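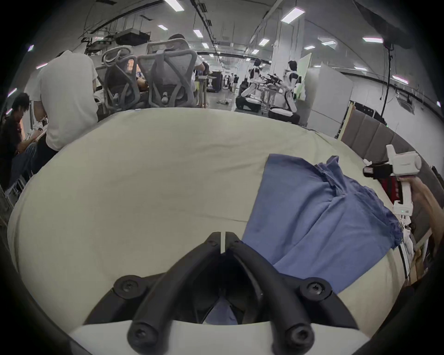 Mamani busca dos personas para doblar ropa y preparar camas (jornada parcial)

En Mamani llevamos ya una buena temporada dedicados a algo que casi todo el mundo hace en casa con prisas y de mala gana: doblar, estirar, ordenar y dejar una cama en condiciones. A nosotros nos gusta, qué le vamos a hacer, y como en mayo empezamos con las residencias de Lasthorpe, necesitamos que se sumen dos compañeros o compañeras con manos tranquilas y ganas de quedarse.

El trabajo se hace casi siempre de pie, junto a una cama grande que usamos como mesa: se extiende bien la sábana, se coloca encima la prenda, se alisa y se dobla. Parece poca cosa, pero el mes pasado pasaron por el taller 2.672 prendas entre camisas, toallas y fundas, y cada una tiene su manera (¡las fundas con goma merecen capítulo aparte!).

Qué harás en tu día a día
Doblar camisas, camisetas y toallas siguiendo nuestras medidas, que te enseñaremos con calma la primera semana.
Estirar sábanas y cubrecamas, y repasar arrugas antes de dar el lote por cerrado.
Anotar en la hoja de control lo que entra y lo que sale.
Avisar cuando una pieza venga descosida o con manchas, para apartarla.

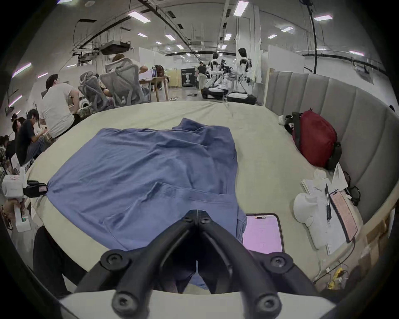
Fotografía: Khôi Bạch / Mamani

Sobre la cama suele acabar de todo, y somos comprensivos: papeles, el bolígrafo, las gafas, algún móvil. Solo pedimos que al terminar el turno la superficie quede despejada para quien venga detrás, y que las hojas de control vuelvan a su carpeta, que luego Đức Lý las pasa a limpio y se le van las tardes buscándolas.

A quién buscamos
No pedimos titulación. Si has trabajado en lavandería, hotel o residencia, estupendo, cuéntanoslo con detalle; si lo tuyo ha sido doblar la ropa de una familia numerosa durante años, también nos interesa, y mucho. Hace falta poder estar de pie buena parte de la jornada y entenderse en español, aunque en el equipo se oyen varios idiomas y nos apañamos bien.

Las pruebas son sencillas. Te daremos unas cuantas prendas y un rato para doblarlas a tu aire, con música si quieres. Nos fijamos en el cuidado con que coges la tela por las esquinas y en cómo rematas el doblez, y la velocidad ya llegará.

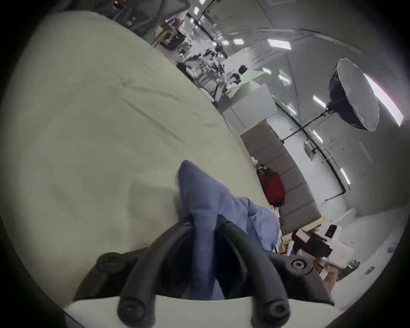 Condiciones
Son 29 horas semanales, en turno de mañana, con un sueldo de alrededor de 799 euros netos al mes y las pagas extra aparte. El contrato es de seis meses, con intención de renovar. El taller está en el edificio Farnside, planta baja, con parada de autobús en la misma puerta.

Cómo apuntarte
Pásate cualquier martes por la mañana y pregunta por Đức Lý, o deja tu currículum en la recepción de Farnside, en un sobre con la palabra «Doblado». Si no tienes currículum, una hoja escrita a mano nos vale igual. Contestamos a todo el mundo, aunque a veces tardemos unos días.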